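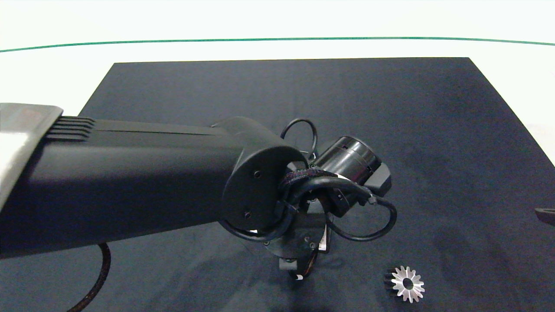 **Informe de seguimiento del proyecto Irero**
Destinatario: Adalberto Conceição, Fundación Wovia
Fecha: 2 de noviembre de 2023

**1. Objeto**

El presente informe da cuenta de la aplicación del protocolo de buenas prácticas para la manipulación de piezas metálicas de pequeño tamaño con brazo robótico, en el laboratorio de Okville, durante el mes de octubre.

**2. Estado de las actuaciones**

El procedimiento de puesta en marcha quedó aprobado en su versión 3. Obliga al operador a revisar, antes de cada sesión, el recorrido de los cables en torno a la muñeca y la fijación de la pinza, y a dejar constancia de ambas comprobaciones en la hoja de registro. Se presentaron completas 88 de las 90 hojas exigidas; las dos restantes carecían de firma y las sesiones correspondientes se excluyeron de los resultados.

La norma interna sobre superficies de trabajo establece el uso de un paño oscuro y mate bajo las piezas con brillo metálico, entre ellas los engranajes. Romana Jurčo ha redactado el anexo relativo a su limpieza y sustitución.

**3. Incidencias**

Se registraron dos paradas por roce del cableado con el borde de la mesa. No hubo daños personales ni materiales. Juraj Holub propuso fijar por escrito un radio mínimo de curvatura, propuesta que se encuentra en revisión.

**4. Desviaciones**

La formación de los operadores de la sede de Halás se ha aplazado por falta de disponibilidad del aula. El aplazamiento no altera el presupuesto concedido.

**5. Próximos pasos**

- Cierre de la revisión sobre cableado (J. Holub).
- Auditoría interna de las hojas de registro (Graziella Zuccaro).
- Nueva convocatoria de la formación en Halás.

Se solicita a la Fundación su conformidad con el aplazamiento descrito en el apartado 4.

Emília Štefanec
Responsable del proyecto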